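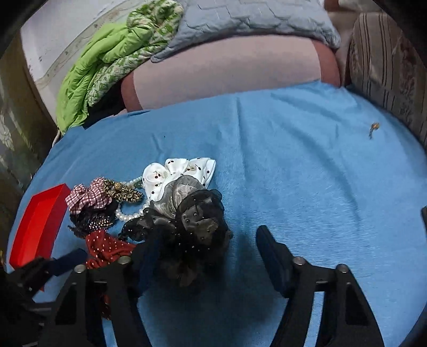 Laline Handheld Gripper Kit: Small Soft Items Set

Data card, version 3
Maintained by Iqra Kazmi
Last edited 2022-09-14

Summary

Recordings made with the Laline handheld gripper, supplied with every kit so that buyers can check their training setup before they record anything of their own. The task is tidying hair accessories: the operator picks scrunchies and similar items off a bed and puts them in an open box. The set has 459 episodes from 59 homes.

What is in the download

episodes/ one folder per episode, with video, gripper width and pose track
calib/ lens and jaw calibration for each kit used
splits/ train and held-out lists, split by home
notes.csv operator remarks, free text, not cleaned up
LICENSE

Items

Operators used what was in the home. Fabrics vary a lot: satin, sheer organza, gingham, leopard print, polka dots, beaded trim. Some episodes also include a bracelet. Boxes differ in size and color, and the box may be on either side of the pile.

The pile is not sorted before recording. Items may overlap or be looped through one another. Pillows, blankets, cushions and clothes were left on the beds.

Hardware

The kit has two black jaws with navy blue pads at the tips. The wide-angle camera looks down past the jaws, so both fingers stay in view at the bottom of the picture. Expect strong curving toward the edges and dark corners. We ship the video uncorrected. If your model needs straight lines, run undistort.py with the matching file from calib/.

Pads are sold in packs by Mimura. The Kettler pads fit the same mounts but are thicker, and the width readings will be off until you redo the jaw zero.

Getting started

1. Unpack the archive next to the kit software.
2. Run check_episodes.py. It should report 459 episodes and no missing files.
3. Open a few episodes in the viewer and confirm that the width trace moves with the jaws.
4. Train on the supplied split before making your own.

Known problems

Sheer fabric is hard to segment. Masks from the bundled tool often miss the outer layers of organza, and dark scrunchies lying close to the black fingers get merged with them.

Beads slip. Many bracelet grasps in the Mestley homes took more than one try, and the failed tries are kept in the episodes.

Pose tracking drifts over plain sheets when little else is in view. Episodes with bad drift are marked in notes.csv.

Not covered

No hard or fragile items, no drawers, no two-handed work. The set is too small to train a general tidying policy. For that, plan on at least 1,000 episodes of your own.

Changes

Version 3: new split by home, jaw zero corrected for the Mestley kits.
Version 2: added notes.csv.

Send corrections to Iqra Kazmi with the episode folder name.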